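Jonatan Dalen
A long one about coffee, so put the kettle on (or don't, you'll see why). We've swapped the old jug machine at the Zarnumwood workshop for something much grander and I have had so many messages about it that I'm putting everything in one place.

Jonatan Dalen
For anyone new, we're the shared building just outside Trasimthorpe, with the leaky gutter and the very good biscuits. The old machine came with the lease, and by the end it made one lukewarm cup at a time while a queue formed behind you going right back to the coat pegs.

Jonatan Dalen
The new one fills a whole carafe in one go, which has changed my mornings more than I'd like to admit. You stand the carafe on the tray, push it back until it's right under the spout, press the button and go and find your glasses. By the time I've found mine it's usually done.

Jonatan Dalen
I kept a tally on the back of an envelope for the whole of July, one stroke per carafe, and we got through 127 of them! I did go back over the strokes because I didn't believe it. Some of that is down to Antunes upstairs, who had their big order on and were in before seven most days.
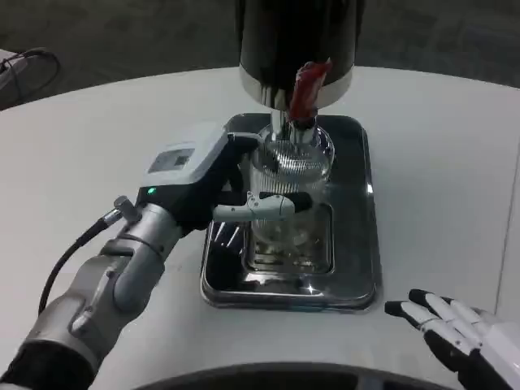 Is a glass carafe a nuisance to keep clean?
Less than I feared. Warm water and a drop of washing-up liquid straight after it's emptied, then a bottle brush down through the neck and a good rinse. If it's gone brown inside, a spoonful of bicarb left in overnight with warm water shifts nearly all of it.

Jonatan Dalen
The bit that does need doing is the tray. It's polished metal, very handsome, and it shows every single drip and fingerprint. I lift the slats out at four o'clock, wash them with the cups and dry the whole lot with a proper tea towel – paper leaves fluff, and then you're picking fluff out of the grate with a teaspoon handle.

Jonatan Dalen
Several of you asked about beans. We've stuck with the medium roast from the little place in Sudbridge, same as before, just ground a touch coarser. The first week I used the old grind and it came out like something you'd creosote a fence with. My apologies again to everyone who was polite about it.

Jonatan Dalen
And the cost, as people always ask and I don't mind saying. The kitty had 392 pounds in it when we started, and we're now down to 25, so that's 367 out of the pot, with the landlord covering the rest. He has been very decent about it, and I've promised him a cup whenever he comes to look at the gutter.

Jonatan Dalen
Two small requests while I've got you. Please rinse the carafe if you've had the last of it, even if you're in a rush, and please don't put it in the fridge with an inch of coffee in the bottom. I know somebody is saving it for iced coffee – there's a jam jar on the shelf for that, with a lid and everything.

Jonatan Dalen
Descaling is next on my list. The water round Trasimthorpe is dreadfully hard and I'd like to get ahead of it this time. If anyone has a spare box of the sachets, leave it by the sink and I'll bring you a flapjack.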